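Guides > Nolitz Blinds > Fitting and first use > Section 2

2. Fitting the Nolitz roller blind

Read all of this before you drill. Takes two people for the wide sizes, one is fine for the rest.

1. Measure the recess at top, middle and bottom. Use the smallest figure. Widest blind in the range is 2,034 mm, anything over that needs a pair.

2. Mark the bracket holes in pencil. Level, not by eye. Old window frames are hardly ever straight.

3. Drill, plug, screw. Plaster walls take the grey plugs, brick takes the brown. Dont mix them.

CAUTION: check for cables above the window before drilling. Switch off at the fuse box if unsure.

4. Click the roller in, chain side first. Push till you hear it.

5. Run the blind down and back up a few times. If the cloth creeps to one side, stick a bit of tape on the tube at the other side and roll up again.

Note: a pale wall or worktop shows up every shadow, so look at the light in the room before picking dimout or blackout cloth.

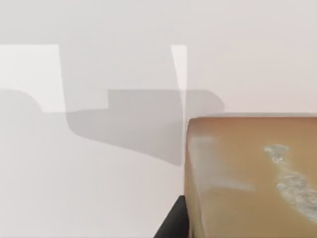

6. Fit the chain clip. Pull the chain tight, screw the clip to the wall, as high as teh chain allows.

CAUTION: loose chains can strangle small children. Never leave the clip off, not even for one night. Move cots and beds away.

7. Wipe down with a dry cloth. No sprays for the first 18 hours if you used filler.

Spare clips and brackets from the Ruststead shop, ask for the Peixoto pack.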